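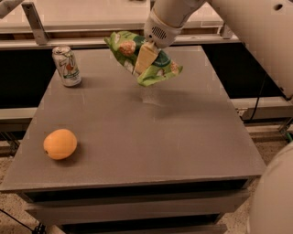

Snack point, first floor: can, orange and green snack bag.

Cleven House quarterly premises check, with comments
Checked by: Francine Thibodeau
Walked round with: Callum Clegg (first half), Yu-na Maeng (second half)
Date of check: Sat 27 March
Marks used: OK / Not OK / Can't say

I have used "Can't say" more than last time. The old form only had a tick and a cross and I think that is how we ended up with 15 ticks in February against things no one had opened, lifted or switched on.

1. Fire exits and routes

1.1 Front door opens fully from inside. OK.

1.2 Rear door opens fully from inside. Not OK. It opens if you put your shoulder to it. The February sheet says "slightly stiff". Callum is a big lad and needed two goes. Plane it or rehang it, please, and don't oil the hinges again. The hinges are fine.

1.3 Stairs clear top to bottom. OK on the day. I'd point out that everybody knew I was coming.

1.4 Exit signs lit. Not OK, one out on the first-floor landing. The Lim people replaced this fitting last year and I would like to know what they replaced it with.

1.5 Assembly point sign visible from the car park. Can't say. There is a sign. Whether you'd see it with a van in front of it is another matter.

2. Alarms and extinguishers

2.1 Alarm panel showing normal. OK.

2.2 Weekly test written up. Can't say. The log is complete, every entry in the same pen and very much the same handwriting, including two weeks when the building was shut. Gun-woo Jeon says he copied it up neatly from a rough book. I asked for the rough book and am still waiting.

2.3 Extinguishers in place, pins in, gauges in the green. OK for all but the kitchen one, which is on the floor behind the door. The bracket is still on the wall.

2.4 Fire blanket in kitchen. OK.

2.5 Smoke detector in the store. Not OK. Has a plastic cover on it from the painting. The painting finished before Christmas.

3. Kitchen and snack points

3.1 Fridge temperature. Can't say. The dial on the door reads 3 and the thermometer on the shelf reads 8. The sheet on the side has 3 written on it every day, so I can guess which one is being read.

3.2 Surfaces clean. OK in the kitchen. The grey drawer unit upstairs wants a wipe, it is dusty on top.

3.3 Food in date. OK, after Yu-na threw out a jar of something.

3.4 Hot water at the sink. OK.

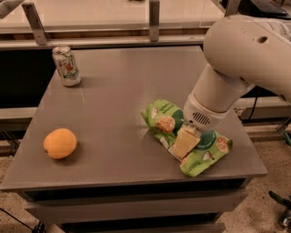
3.5 Waste emptied and lids shut. Not OK. Recycling bin lid is propped open with a brick. I was told this is for convenience.

4. Electrics

4.1 Portable appliances tested and labelled. Not OK. The certificate says 92 items passed. I have no quarrel with the number, but the list has a kettle on it that we got rid of and doesn't have the heater in the back office at all. If the heater was tested there's no label to show it.

4.2 Extension leads not chained together. Not OK. Back office again. One lead into another into a block of four, and the heater on the end of it. I switched it off and Soon-im So has taken it home.

4.3 Fuse board labelled. OK, mostly. Circuit 6 is marked "misc" — that isn't a label.

4.4 Emergency lights, full-length test. Can't say. Certificate 817 is in the folder and signed, but the box for how long the test ran is blank. Stindinum charge for the full test, so they can fill in the box.

5. Slips, trips and storage

5.1 Floors dry and even. OK except the carpet edge outside the meeting room, which has been taped. The tape is now the thing you trip on.

5.2 Nothing heavy above shoulder height. Not OK. Boxes of paper on the top shelf in the store.

5.3 Ladder inspected. Not OK. The tag says Erkuter and a year, no month, no initials. I wouldn't go up it.

General comments

The quote for the rear door, the landing sign and the carpet came to roughly 2,000 pounds. I don't believe the carpet needs all that and would like to see it split out by job before anyone agrees to it.

I have also been asked to give the building an overall mark. I'd sooner not. Last quarter it got "Good" with the rear door in the same state.

Items 1.2, 2.5 and 5.2 to be put right before the next check. Gun-woo to bring the rough book.

F. Thibodeau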